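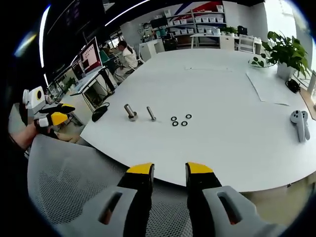
Small parts and hand-held grippers: tips from the Fotilham build

Work on a pale table top. Dark rings and small screws show up well on it.

Stand bolts on their heads before you try to pick them up. Come in level, close slowly and stop when both yellow tips touch.

Keep washers well apart - two lying together tend to come up as one.

Leave a clear hand's width between the parts and anything with a cable.

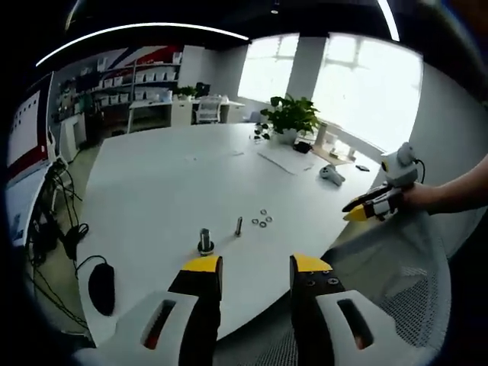 Putting away

Wipe the tips with a damp cloth, never with solvent. Omid Talebi ruined a pair that way in December.

Rings go in a lidded tub, bolts in another. Label the lid and the side.

Ghazal Shahbazi keeps the spare tips, so ask her first.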